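Alside Slow-Release Feed for Container Shrubs

Product code 3189. Supplied by Starkik Horticulture, Bretness.

Alside is a granular feed for shrubs and small trees grown permanently in pots, tubs and raised troughs. It is suitable for camellias, box, bay, pittosporum, skimmia and most other broad-leaved plants kept in containers. One application in March supplies the plant through the main growing season. It should not be used on seedlings, or on any plant potted within the previous month.

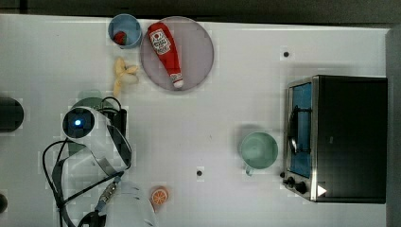

Page last updated: Wed 1 January

Container plants rely entirely on the compost in which they stand. Each watering carries some of the available food out through the drainage holes, and a plant that has been in the same pot for more than a season will usually show it. Leaves become small and pale, and flowering is reduced. Alside granules are coated so that the feed is released as the compost warms. Little is given up in cold weather, when roots are not active.

Application

Remove any loose mulch or gravel from the surface. Scatter the granules evenly, keeping them clear of the main stem, and work them lightly into the top layer of compost with a hand fork. Replace the mulch and water thoroughly. The measuring scoop supplied in the tub holds 30 g, the correct quantity for one large patio container. Use half a scoop for medium pots. Alside is not recommended for pots smaller than 2 litres.

Do not exceed the stated quantity. Overfeeding encourages soft growth, which is easily damaged by wind and late frost.

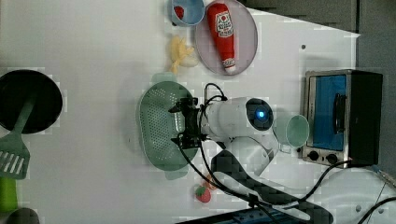
This page was last reviewed and amended by Product Information, Starkik Horticulture, on the date given under the first section.

Choice of grade

Two grades are available. The Standard grade is intended for general use. The Grecu grade contains no lime and is made for camellias, rhododendrons, pieris and other plants which require acid compost. Where the water supply is hard, customers are advised to use collected rainwater with the Grecu grade wherever possible.

Both grades are supplied in a resealable 2000 g tub. Trade customers may order either grade by the case – please contact the Bretness office for current terms.

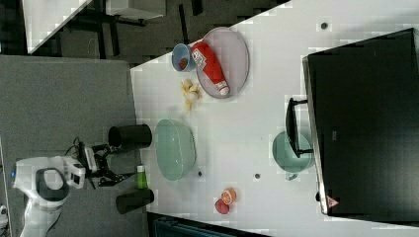
Tubs should be kept closed, in a dry place, out of the reach of children and animals. Granules that have become damp may release their contents too quickly and should not be applied to pots. They may be spread thinly over an established border instead. Wash hands after use.

Questions frequently received

May the feed be mixed into compost when repotting? Yes, provided that the compost does not already contain a feed. Many ready-mixed composts do, and the bag should be checked first.

Is a second application required? Not in most cases. Bay and other vigorous plants in very free-draining compost may be given a half measure in midsummer.
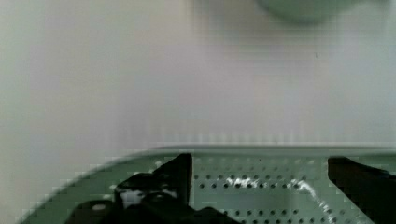 Can Alside be used in the open ground? It can, although our general shrub feed is better suited to that purpose and covers a larger area for the same cost.

Advice and orders

Advice on feeding and repotting is available from Sânziana Avram, Plant Advice. Trade accounts and deliveries are handled by Gwion Gronow. Both may be reached through the Bretness office during working hours. Unopened tubs may be returned in accordance with our standard terms of sale.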